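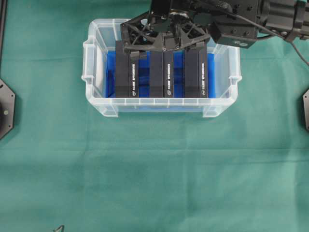 Page last changed: November, Thursday evening

**List:** Dustedside (sorting, storing, getting rid of)
**Subject:** Re: foam in the bottom of bins, worth the bother?

Hi all,

Mirjam Lambrechts wrote:

> I have given up on the bin under my workbench. Everything in it is a tall narrow box and everything in it is lying on its face by the end of the week. I pull the bin out, they go over. I push it back, they go over the other way. Somebody on here said foam, ages ago, and I can't find the message. Is it worth the bother, or do I just buy a bin with dividers? Also does the foam have to be the expensive kind? Also also, what do you all do about lids?
>
> Mirjam

Mirjam, that was probably me, and yes, I'd do it again tomorrow. The general idea is this: clear bin, blue foam in the bottom, three black boxes standing on end with a good gap between them. I'm very fond of that blue. It's so loud you can tell from across the room that something belongs in there.

I'll tell you how I got to foam, since I went the long way. I started with dividers, the clip-in kind from Pindum, and they were fine for flat stuff (envelopes, sandpaper, the cable bags). For anything tall they were hopeless. The divider only comes up so far, and the box leans on it, and then the divider pops out of its little track and you have a loose piece of plastic as well as a fallen box. Then I tried rolled-up dish towels. Please don't try rolled-up dish towels. They worked for maybe a day and then every time I took one box out, the towel sprang open into the hole and I had to fight it to get the box back.

What foam does is hold the bottom end. That's really all you want. If the foot of the box can't slide, the top mostly stays where you left it, and you can grab a box from above without two others coming along for the ride.

A few things I learned, in no order:

Measure the inside of the bin at the floor. Most of these bins taper, and mine is a good bit smaller at the bottom than at the rim. I cut my first piece to the rim size and had to squash it in, and it bowed up in the middle like a mattress. The second piece I traced off the underside of the bin, then trimmed a hair off each side. Leave it just snug enough that it doesn't come out with the box.

Make the slots a touch tighter than the box. Foam gives. I cut my first slots exactly to size and after a couple of weeks they'd gone slack. Now I stand the box on the foam, draw around it with a ballpoint, and cut on the inside of the line. If it's too tight you can always shave it, but I've never found a way to put foam back.

Leave more space between slots than looks sensible. You lose room, I know! I had four slots planned and went down to three, and it was the best decision of the whole project, because now my fingers fit. If you have to pinch a box by its top corners you will eventually drop it on your foot.

Line them all up the same way. If your boxes have printing down one side, put that side facing the same direction on every one. I used to stand them any old how and then pull each one up to read it, which rather defeats the purpose. I've turned mine so the small white lettering is on the right every time, and if I'm being picky (I am) I also keep the logo end at the bottom.

On the price question – no, you don't need the expensive kind. Michiels had a big sheet of the fancy two-color stuff for 699 and I laughed out loud in the aisle. Mine was an offcut from the bargain shelf. You want it dense enough that you can press a thumb in and it comes right back. The squishy yellow upholstery kind is no good, it crumbles when you cut it and you'll be picking bits out of everything you own. Color is up to you, but I'd go bright. Dark boxes in dark foam at the back of a dark cupboard is how I lost a perfectly good box for most of last winter.

For cutting, a long snap-off blade pushed all the way out, and a fresh segment before you start. Go slow and let it slice, three or four light passes. I know some of you swear by the electric carving knife and I'm sure it's wonderful, but I don't own one and I'm not allowed to buy another kitchen thing. Put something under your work that you don't mind cutting. I lay a green cloth on the table for the sorting part because small things don't roll off it, but it comes OFF before the knife comes out. Ask me how many cloths I've had.

Lids. I don't use one on this bin. The boxes would have to be shorter or the foam thinner, and I like being able to see in from above. If yours lives under a workbench you probably get sawdust, so maybe a shower cap or a piece of old sheet with elastic around it? Someone here (was it in the spring?) had a whole system of pillowcases. If that was you, please speak up.

As for the bin itself, I'd get clear over solid every time. Frosted is fine, you don't need to read labels through it, you only need to know which bin has the blue in it. And get one with proper handles on the short ends. I had a pair of Mida bins before with just a rolled lip to hold on to, and carrying those full down the basement steps was an adventure. With a handle at each end you can lift the thing level, and level is half the battle with anything standing upright.

One caution. Don't glue the foam down. I did it on an earlier bin, thinking I was being clever, and then grit got under one corner and there was no getting it out. Loose foam you can lift, tap over the trash, vacuum both sides and drop back in. I do mine when I remember, so not often.

Mirjam, if you send me the inside measurements at the floor and the size of the boxes I'll happily work out a layout for you. I have around 300 square inches of offcut left in the closet and you'd be welcome to a piece, it's only sitting there. You'd have to come and get it, though, because it doesn't fold and I'm not paying postage on air.

Still to do on my side: the battery drawer, the shelf of half-used tape, and the box marked MISC that has another box marked MISC inside it. If anyone has done foam in a shallow drawer I'd love to hear how thick you went. I'm worried that if the slots are too shallow everything will hop out when I slam it, and I do slam it.

Talk soon,
your storage nag from the basement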